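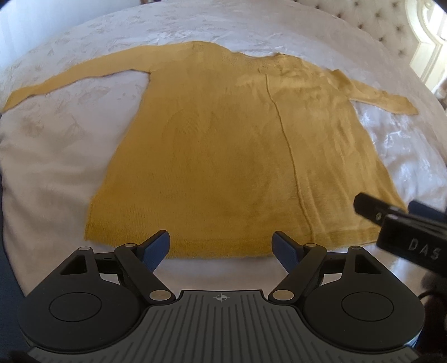
Can a student project teach a robot to fold a jumper in one term?
Only if you're generous about what counts as folded, what counts as a jumper, and what counts as a term. Thread from your grumpy second supervisor.

I've been attached to the household handling project at Stestard since March. I was asked because I'd been rude about last year's one at a staff meeting. Fair enough.

The pitch from the students was "laundry, solved". I crossed out "solved" on the first draft. It came back in the second draft as "largely solved". We settled on "laundry".

The method: people use hand-held grippers to fold clothes, over and over, and the recordings go to train a policy that's then supposed to do the same on an arm. The students like it as they get to do something on day one. I like it less, for reasons below.

First gripe. People are very good at folding. Give a person two clumsy fingers and they'll still find a way, using forty years of knowing what a sleeve does. (The students are 20, so make that 20 years, and in one case I'd say two.) Whether any of that ends up in the recordings is the whole question, and the proposal gave it one line.

Second gripe, knitwear. Tea towels are flat and behave themselves. A long-sleeved knit has a hem that curves, a sleeve that bunches at the shoulder, and a ridge wandering down the body that may be a seam or may be a crease. I can't always tell which from the footage and I own jumpers.

And a satiny bedspread under it, which throws bright patches wherever it wrinkles. I asked if they'd thought about the shine. Colton Kowalchuk said homes have shiny things in them. Annoyingly, I had no reply ready.

He's right that a bare lab bench would be cheating. He's wrong that one bedroom is "homes". We've had that argument in three rooms and a car park.

Third gripe, the number. The plan was 1000 folds. Why 1000? "It's what people do." Which people? Silence, then a link to a preprint that used a different gripper and only towels.

I told them to do 100 properly and look at every one before recording any more. They got to 72 before the first review. I'd rather have 72 that somebody has watched, and to their credit somebody had. Lise Lapointe sat through the lot and wrote notes on each.

Her notes are the best thing to come out of the project so far. Sample: "left sleeve fine, right sleeve folded under itself, called it a success, shouldn't have." She relabelled her own team's work downwards. I've known professors who wouldn't.

After her relabelling the success rate looked a lot worse and the argument about what "folded" means finally took place. Current definition: both sleeves inside the outline of the body, hem meeting shoulders, no lump you'd notice in a drawer. I wanted the last bit measured. I was outvoted.

Fourth gripe, the demo. Plitard, who paid for a chunk of the kit, want a video. A video of one good fold tells you that one fold was good. I've asked for 5 attempts in a row, uncut, garment dropped on the bed by someone outside the team. The students went a bit quiet.

Someone will reply that I should be more encouraging. I am encouraging. I turn up, I bring biscuits, I read the error logs. What I won't do is clap at a progress bar.

To be fair to them: the rig got built, the two-person sessions are organised better than most things in the department, and they've stopped saying "generalises" in front of me.

Still open: does it cope with a garment it hasn't seen? Does it cope with one that's inside out? Does anyone want a machine that takes longer over a jumper than the jumper took to dry?

The review is August 16, 2026. The 5 uncut attempts are on the agenda, item two, after parking permits. I'll post the results under this one whichever way they go.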